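Gosero hand-held grippers: my take after a month at the table

I've been through a few sets of strap-on grippers now, and I was pretty excited when the Gosero pair landed on my desk in April. Quick background for anyone new here: I record manipulation demos, small household stuff mostly, and I'd been using the Bulley pair before this. So a lot of what follows is me comparing the two.

First, the comfort, which is great! A strap goes around the back of your hand and the whole thing stays put without you having to squeeze the body. With the Bulleys I'd get a sore thumb after 20 takes or so and start making excuses to go get coffee. With these I did 200 in one afternoon and only stopped when I got hungry. (Mpho Naidoo borrowed them the next morning and has much smaller hands than me – no complaints there either.)

On the table

My usual test is keys. They're shiny, they slide, the ring never sits the way you want it to, and hanging a set on a little rack takes a surprising amount of wrist. If a gripper can do keys, I trust it with nearly anything else on my list. 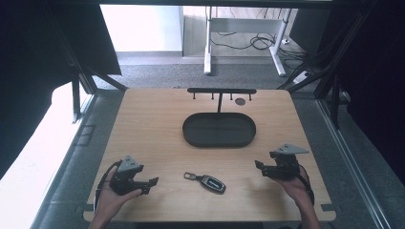

Car key fob on the table, grippers in hand
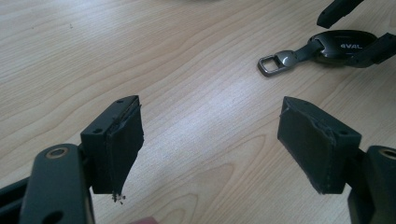 The pads

OK, so my one real gripe. The foam pads grab beautifully when they're new, and then they start to go. Mine are scuffed and torn along the edges now, and I keep brushing little black crumbs off the wood. My log says 1,126 takes so far, and I noticed the fraying at take 273, so it came early. They still hold a fob body fine. Thin metal is where I feel the difference, and I've started going for the body first and leaving the ring alone.

The pads are glued to the mounting blocks too, so swapping one means peeling and scraping. The Bulley ones slide off! I miss that a lot.

Tracking and software

I ran everything through Cabral, the same recorder I use for the other pair, and setup was painless. Finger opening comes through clean. I did get some drift when I held both grippers very close together, but I had that with the Bulleys as well, so I'm inclined to blame my own calibration.

Would I buy them again?

Yes, for the straps alone. I'd order spare pads at the same time, though, and I'd love to see a screw-on version. Darncombe has a pair coming out that's supposed to have harder rubber, and I've asked for a loan set. If they show up I'll do the key rack again with both and post the numbers.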